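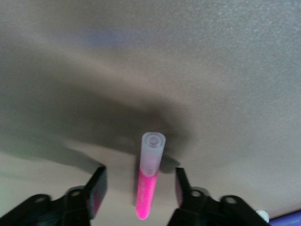
Pink highlighter, frosted cap.

Posted 18/06/2020 by tallowgate
Filed under: Paper & Ink > Highlighters > Fading and Archival

This site uses cookies to keep you logged in. By continuing to browse you accept our cookie policy.

Fluorescent pink fading on stored notes: test results

tallowgate
I keep bound lab notes going back several years and the pink highlighting in the older volumes has gone to a weak salmon. Yellow in the same volumes is worse, in places gone. I wanted to know how much of that was light and how much was the paper, so I ran a small test over the winter and finished it in March.

Setup: three papers. Fidholm 80 gsm copy paper, Brestach ledger paper (cotton content, buffered), and a cheap newsprint pad. One swatch each of pink, yellow, orange and green per sheet, single pass, ruler-guided. One set taped inside a south window, one set in a closed box file in the same room. 115 days for both.

Window set: yellow not readable on any paper. Pink down to a pale tint on Fidholm and newsprint, slightly better on Brestach. Orange held best. Green shifted toward blue and then faded.

Box set: no visible change on Brestach or Fidholm. On newsprint the pink had dulled and there was show-through on the back.

My conclusion is that light does most of it and paper is second. I'm moving to colored pencil for anything I need to keep.

gsm_or_bust
Window glass blocks a fair amount of UV, so your window set is a milder test than it looks. Fluorescent dyes also fade under visible light. Did you measure anything or is this by eye?

tallowgate
By eye against a fresh swatch on the same stock. I don't own a densitometer.

gsm_or_bust
Then I would not rank pink and orange against each other. The eye is bad at comparing loss across two hues. A flatbed scanner with auto correction turned off would get you a usable number. Scan at 300 dpi, average a patch, compare each color only to its own unexposed control.

marginalia_k
Scanner lamps and sensors do odd things with fluorescent ink. Most consumer scanners clip pink badly. I tried it with a Tully flatbed and the fresh swatch came out nearly the same as one that was plainly faded on the desk. A photo in open shade with a gray card gave me a better spread.

gsm_or_bust
Clipping is an exposure problem. Scan in 16 bit and look at the green channel, where pink absorbs. If the red channel is saturated it doesn't matter.

marginalia_k
It is partly an exposure problem. The emission adds light in the orange-red that a reflectance scan treats as reflected. Your green channel may be fine. The overall color difference figure will be wrong.

gsm_or_bust
Agreed on the overall figure. I was only proposing the one channel.

Predcombe669
Two points from records work.

1. Newsprint show-through is solvent migration and it has nothing to do with fading. Put it in a separate column.
2. A closed box file in a heated room is not dark storage in the sense the standards use. Humidity swings matter. Log it if you repeat the test.

Also, highlighting over gel ink gives a different result from highlighting on blank paper. The wet line drags pigment and you get a gray edge that gets mistaken for aging. Wait for the gel to dry fully or use a dry highlighter.

tallowgate
Fair on both. All swatches were on blank paper so the gel issue doesn't apply here, but it probably explains some of what I see in the old volumes. Humidity was not logged.

inkwell_sump
I don't see the point of moving to pencil. Wax-based colored pencil blooms and offsets onto the facing page when the book is pressed on a shelf. I have 21 notebooks done that way and every one has ghosting. Closed books don't get light. Keep the highlighter and shut the book.

tallowgate
My old volumes were shut and still went salmon. They did sit on an open shelf, spines out.

inkwell_sump
Is the fading even across the page or worse toward the fore edge?

tallowgate
Checked two volumes. Worse at the fore edge in one, even in the other. The even one is on the cheaper paper.

Predcombe669
Edge fading would suggest air or light getting in. Even fading on poor stock suggests the paper. You may have both. Rerun with a boxed set and a shelved set on the same stock, and include one oil-based pencil swatch next to the wax one.

tallowgate
Will do. Starting with the Brestach and the newsprint only, pink and yellow, scanned and photographed. I'll post the green channel values in this thread.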